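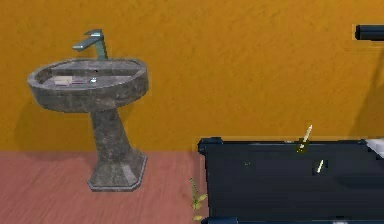
Flasus-Waschbecken: simulierte Episoden, Teilsatz mit Fehlern

Stand: Fr. 2. Dezember
Pflege: Griet Verbeke (Daten), Gijs Aerts (Simulation)

Inhalt

Der Teilsatz enthält 968 Episoden aus der Simulationsumgebung Flasus. Aufgabe ist in allen Episoden, den Hebel der Armatur an einem freistehenden Waschbecken zu betätigen. Die Umgebung ist vollständig gerendert, reale Aufnahmen sind nicht dabei. Wandfarbe, Bodentextur und Kameraneigung wechseln je Episode. Bei Wand und Boden sind auch Kombinationen wie Orange und Rosa erlaubt.

Von den 968 Episoden sind 47 als fehlerhaft markiert. Sie bleiben im Satz, weil Truvent sie für die Fehlererkennung braucht. Wer nur saubere Daten trainieren will, filtert auf status = ok.

Was passiert ist

Im August lief die Erzeugung auf dem Rechner Mertens mit einer neuen Version der Kollisionsgeometrie. Für das Becken wurde dabei statt der zerlegten Form eine einzige konvexe Hülle geladen. Das Becken sah im Rendering weiterhin hohl aus, war für die Physik aber gefüllt. Der Arm stieß beim Anfahren von vorn an eine Fläche, die im Bild nicht existiert.

Der Regler erhöhte daraufhin das Moment bis zur Grenze. Die Kraftüberwachung hätte die Episode abbrechen müssen, las ihren Schwellwert aber aus einer Datei, die beim Versionswechsel nicht mitkopiert worden war. Ohne Datei galt der Wert unendlich. Die Episoden liefen deshalb bis zum Zeitlimit weiter.

Aufgefallen ist der Fehler erst beim Training. Die daraus gelernte Strategie drückte am Prüfstand bei Tulamel gegen den Beckenrand. Der Prüfstand wurde über den Not-Halt abgeschaltet. Verletzt wurde niemand, ein Fingerglied des Greifers musste getauscht werden.

Fehlerklassen

F1 – Kontakt ohne sichtbare Berührung. Die Kontaktkraft steigt, obwohl im Bild Abstand zum Becken bleibt.
F2 – Moment an der Grenze, kein Abbruch. Tritt meist zusammen mit F1 auf.
F3 – Hebel nicht erreicht, Episode trotzdem als Erfolg gezählt. Ursache war eine Abfrage auf die Greiferposition statt auf den Hebelwinkel.

Eine Episode kann mehrere Klassen tragen. Die Markierung wurde von Hand gesetzt und von einer zweiten Person geprüft. In 2 Fällen blieb die Einordnung strittig, sie stehen als F1 mit dem Zusatz unklar.

Felder

episode_id: laufende Nummer
rgb: Bildfolge der festen Kamera
joint_torque: Gelenkmomente, ungefiltert
contact_force: Summe der Kontaktkräfte am Greifer
lever_angle: Winkel des Hebels
status: ok oder fehler
klasse: F1, F2, F3 oder leer

Bekannte Einschränkungen

Wasser wird nicht simuliert. Die Stellung des Hebels ist nur über lever_angle zuverlässig zu bestimmen. Kleine Details im Becken, etwa der Ablauf, sind im Rendering unscharf und eignen sich nicht als Zielpunkte. Nebenobjekte können Teile der Umgebung verdecken und sind nicht beschriftet.

In 4 der markierten Episoden fehlt contact_force ab dem ersten Kontakt. Die Werte sind nicht rekonstruierbar und als NaN eingetragen.

Änderungen seit dem Vorfall

Der Schwellwert der Kraftüberwachung steht jetzt im Programm selbst, eine fehlende Datei führt zum Abbruch beim Start. Vor jedem Lauf wird ein Prüfkörper in das Becken fallen gelassen – bleibt er über dem Beckenboden hängen, startet die Erzeugung nicht. Strategien aus diesem Teilsatz dürfen am Prüfstand nur mit halbiertem Momentenlimit laufen, bis Gijs Aerts sie freigegeben hat.

Fehlende oder falsche Markierungen bitte mit episode_id an Griet Verbeke melden.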